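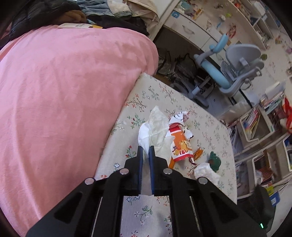

Room check before guest arrival, Ikmont guesthouse, Nosari, unit 10

Floor: swept in bedroom and kitchen, but not finished. One crumpled tissue and one torn snack wrapper, white, red and orange, are still to be thrown away. Please do this before the key is given.

Smoke alarm: tested, OK.
Balcony rail: firm. One screw changed.
Water heater: OK - label says 148, our list says 144. Please correct the list.
Door lock: code 919 works, but must be pushed slowly.
Fire extinguisher: OK, seal not broken.
Pool gate: does not close by itself. Durkance is informed, repair in October.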